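Faculty and Staff Profiles

Dineo Sibiya on Teaching Watercolor to Adult Beginners

Published Dec 17, 2024

The Continuing Studies program at the Sokcombe Center for Arts and Learning has offered evening classes in painting and drawing since it opened its doors to the public. Its course in beginning watercolor is among those most often requested by adult learners. Dineo Sibiya has taught the course for seven years and was appointed coordinator of studio classes in October. She spoke with the Center's newsletter in the upstairs studio of the Masilela Building.

Ms. Sibiya came to teaching by way of commercial illustration. She was employed for several years at Prandow, a publisher of garden and field guides, where she painted seed heads and leaves to a fixed scale. The work was exact, and she credits it with her respect for plain materials.

"We were given two brushes and a short list of colors, and we were expected to manage," she said. "I still teach from a short list. Students arrive with large boxes of paint, and I ask them to put most of it away until spring."

The course runs for ten weeks. The first five sessions are given entirely to washes, edges, and the mixing of grays. Students do not paint a recognizable subject until the sixth. Ms. Sibiya acknowledged that this order is not popular with everyone.

"People would like to take home a picture of a boat," she said. "I understand that. But a flat wash is hard to do well, and if it is rushed, the boat will suffer for it later."

Enrollment in studio classes reached 1138 this year across all subjects and levels. Asked about the growth, Ms. Sibiya pointed to the later starting time, which was moved to 7 p.m. at the request of students who work in the city and travel home by train. She also noted that the Guvano Fund now covers the cost of paper for first-time students. Good paper is the largest expense in the course, and in her view it is the wrong place to save money.

"Cheap paper buckles, and then the student believes the fault is in the hand," she said. "I have seen people give up over a sheet of paper."

The Center asked how she responds to students who say they have no talent. She said that the word seldom comes up after the third week, when the class is too busy comparing grays. She prefers to speak of attention — how long a person is willing to look at a thing before making a mark.

Her advice on tools is brief. A round brush of medium size will serve for most exercises. It should be rinsed often, reshaped with the fingers, and laid flat to dry. Cups should be heavy enough to stay upright when an elbow meets them.

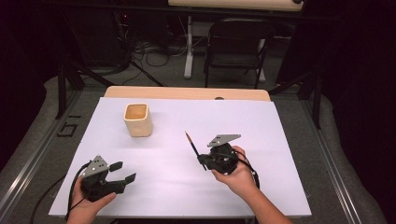 A paintbrush and a small cream-colored cup at a white work surface.

Ms. Sibiya continues to paint on her own account, chiefly small studies of hedges and winter fields. She does not show them in class. "They would copy my trees," she said, "and my trees are only one way of doing it."

Registration for the next term of beginning watercolor is open at the front desk. Students who have completed the course may enroll directly in the intermediate section, which Ms. Sibiya will also teach.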